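Why Did the Robot Squash the Plum?

21 July 2026
212 shares | 14 comments

Last week a robot I look after made a very big mess with a very small plum. I want to tell you about it, because figuring out why a robot goofed is my favorite part of the job. It's a bit like being a detective, only with more juice on your shoes.

Our robot is called Dandow. Dandow has two arms and two hands, and each hand has fingers a lot like yours. Its job is to pick up fruit and put it in a basket, then take it out again, then put it back. Yes, over and over! You'd get bored. Dandow doesn't.

So there I was, eating a sandwich, when I heard a noise like someone stepping on a wet sponge. The plum was flat. The hand was still squeezing. And it kept on squeezing until I hit the stop button, the big red one every robot room should have. When you press it, the motors quit pushing.

First rule of a robot problem: everybody keeps their fingers out. I know it's tempting to reach in and grab the poor plum. Don't! A robot that has just done something strange might do another strange thing. We press stop, we wait, and we check that the power to the arms is off. Only then do we go near it.

Now for the detective part. How does a robot know how hard to hold something?

Try this. Pick up an egg (ask a grown-up first, and maybe stand over the sink). You don't crush it, do you? Your skin feels the shell pushing back, and it sends a message to your brain that says "okay, that's enough." Your brain tells your muscles to stop squeezing. It all happens so fast you never think about it.

Dandow has to do the same thing with sensors. A sensor is a part that measures something and sends the answer to a computer as a number. The ones in Dandow's fingertips measure pushing. No push means a low number, and a hard push means a high one. I had set Dandow's limit at 700, so when the number got there, the fingers were supposed to stop closing and just hold.

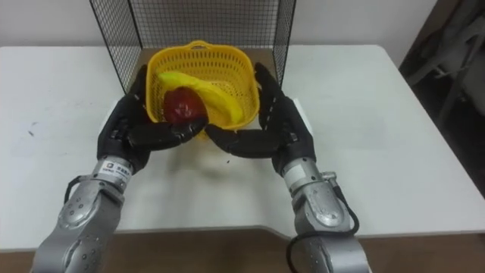 My friend Ibrahim Omoregie plugged in his laptop and looked at the numbers the computer had saved. Robots keep a kind of diary called a log, and it writes down everything they feel and do. He scrolled and scrolled. Right before the plum went splat, the thumb said zero. Zero! It was pressing hard enough to make jam, and it thought it was touching nothing but air.

So Dandow did what it had been told to do. No push? Squeeze a little more. Still no push? Squeeze some more. You can see where this is going, and so could the plum.

But why zero? I guessed the sensor was broken. Wrong! We tested it on the bench and it worked fine. Then Ibrahim guessed there was a mistake in the program, and we spent a whole afternoon reading it. Wrong again.

It was Woo-jin Woo who found it. She bent the wrist one way and the number showed up. She bent it the other way and the number vanished. There was a tiny wire inside, thinner than a strand of spaghetti, with a crack in it. When the wrist turned, the two ends pulled apart and the message couldn't get across. Think of a bridge with a gap in the middle - no cars on the other side.

We looked back through our notes and found that the wire had been put in back in February. Since then that wrist had turned 2,560 times. If you bend a paper clip back and forth, it snaps after a while, and wires get tired the same way.

We put in a new wire with more slack, so it doesn't get yanked. We also changed the program. If one finger says zero while the others say they're holding something, Dandow now stops and beeps for help. I like that one best. A robot should be able to say "something feels funny" before it makes juice.

Then we tested it on a rubber ball, and after that on a real plum. I held my breath. The number climbed to 700 and the fingers stopped. No splat!

I ate that plum at lunch. It was kind of sour.

Like 37 | Share | Comments 14

We use cookies to remember your settings. Accept | Manage cookies

Get our science stories by email! Ask a parent or guardian to sign up for the newsletter.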